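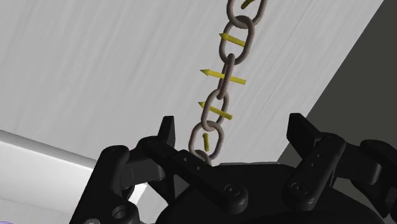

# The Tenants on Church Street

The vultures come back to Sivton in March, usually in sleet, and they take the water tower first. By April they've spread to the two dead sycamores behind the post office and the roof of the old Van Dijk feed store, where they stand at sunrise with their wings held open and their backs to the street, like men airing out their overcoats after a bad night.

Sivton has 1,937 people, according to the sign at the county line, and most of them have an opinion about this.

I moved here for the quiet, and I'll say this for the turkey vulture: it is a quiet bird. It has no voice box to speak of. It can hiss, and it can produce a sort of low grunt that I've heard described as a hog with its mouth full, but it can't sing at four in the morning outside your window, and I have lived next to a mockingbird, so I know what that's worth. What the vulture does make is a mess. The sidewalk under the sycamores looks as if someone has been painting a ceiling over it for years and never once put down a drop cloth. People cross to the other side to mail a letter, cross back to get to their cars, and complain about both trips.

Every spring there's a meeting. I went to my first one because I was new and thought it would be a good way to meet people, and I did meet people. A man in the second row wanted the sycamores cut down. A woman behind him wanted to know where he thought the birds would go if the sycamores were cut down, and whether he'd taken a good look lately at the maple over his own driveway. He had not. You could see him picturing it.

Someone always asks whether you can shoot them. You can't. Turkey vultures are protected under federal law, along with nearly every other native bird in the country, and the news is received each year with the same faint disappointment.

## The Jorneo years

Before my time, the town bought a Jorneo. This was a gray box on a pole that was supposed to make birds unhappy by means of recorded hawk screams, played at irregular intervals so they couldn't get used to it. It went up behind the post office on a Wednesday. By the weekend, the whole neighborhood was unhappy, along with every dog as far as the ball field, and the vultures had begun to sit on the box.

"They liked it," says Jaqueline Villaseñor, whose kitchen looks out on the sycamores. "It was flat on top."

Villaseñor has watched the roost for 23 years, first with irritation and then with a pair of binoculars. She keeps a notebook on the windowsill with the arrival dates, the weather, and comments. Last year's entry for the first bird back reads, in full, "Him again." She admits she can't tell one from another with any certainty. She also doesn't believe this, and if you stand at the window with her long enough she'll point out the one she calls the Deacon, who gets the top branch and is slow to leave it.

What she noticed early on was how late they sleep. Most birds are up before the light is. Vultures wait. They're soaring birds, built to ride warm air that rises off fields and parking lots, and until the ground heats up there's nothing to ride. On a clear day they might be off the roost by midmorning. On a gray one they may stay there until lunch, hunched and rearranging their feet. A flapping vulture is a vulture burning fuel it would prefer to save, and it looks embarrassed about it besides.

The spread wings are harder to explain, and there are several theories. The pose may dry the feathers after a damp night. It may warm the bird up. It may do something unpleasant to whatever is living in the plumage. Villaseñor's notebook says "showing off," with no supporting evidence.

## A good nose

The turkey vulture can smell its dinner from the air. That doesn't sound remarkable until you learn how few birds can do anything of the kind, and how long people argued about whether this one could. Its cousin the black vulture hunts largely by eye, and isn't above following a turkey vulture down to a carcass and then shoving it off. I think about this at potlucks.

The bare red head is a matter of hygiene. If you ate the way a vulture eats, you wouldn't want feathers up there either. The stomach is acidic enough to handle things that would put the rest of us in the ground, and when a vulture feels cornered, it will bring some of that stomach's contents back up and leave them in front of you. The bird gets lighter and you get to think about your choices. On hot days it also wets its own legs, by the only means available, so that the evaporation cools them. I brought this up at dinner once, with guests.

Gumaro Ochoa farms along Retitz Creek, a few miles out, and he's the one person at the spring meeting who comes to speak in the birds' favor. He does it without sentiment. He loses a calf some years, and there are always deer along the road in the fall, and he has seen what a carcass turns into when it's left to itself.

"They come, they clean it up, they go home," Ochoa says. "I've paid people to do less."

He took me to see a nest last May, though nest is a generous word. Turkey vultures don't build anything. They find a hollow log, or a rock crevice, or in this case the back corner of a collapsed shed, and they lay 2 eggs on whatever happens to be there. What happened to be there was dirt and a flattened feed sack. We stayed well back, Ochoa because he respected the bird, and I because I'd read about the vomiting. The adult watched us from the shadow with its head low. After a minute it hissed, long and steady, like a tire going down, and we took the hint and walked back to the truck.

Both parents sit on the eggs. Both feed the chicks, which are white and fluffy with dark faces, and which would be darling if they didn't hiss as well. It takes more than two months before they can fly, a long childhood by bird standards, and all of it spent in an atmosphere I can only describe as close.

## What the town does now

The Jorneo came down 8 years ago. No one announced it. One day there was a pole without a box, and then there was no pole. For a while the post office tried hanging a fake dead vulture upside down in the nearer sycamore, a method that has a respectable record elsewhere. It worked fairly well here too. The birds left that tree and moved to the roof of the bank. The bank asked, politely, whether the post office might take its vulture down.

The current policy, as far as I can make out, is a hose. It comes out on Monday mornings when the weather's above freezing, and the sidewalk is respectable until sometime Monday afternoon. Two benches have been moved. A third hasn't, and it's easy to spot the visitors in town because they're the ones sitting on it.

I went to the meeting again this spring, and the man from the second row was there and wanted the sycamores cut down. The woman behind him asked about his maple. Villaseñor had brought her notebook in case anyone needed a date, and Ochoa said his piece about the calves and sat down. Then we had coffee and somebody's lemon bars, which were very good, and went home by the other side of the street.

They'll stay until October. The flocks drift down from the north then and gather over the ridge, turning in slow circles on any warm afternoon, and one day ours go up and join them. Villaseñor writes down the date. She's had mornings in November, she says, when she goes to the window with her coffee and looks at the trees anyway, and it takes her a second to remember that they've left.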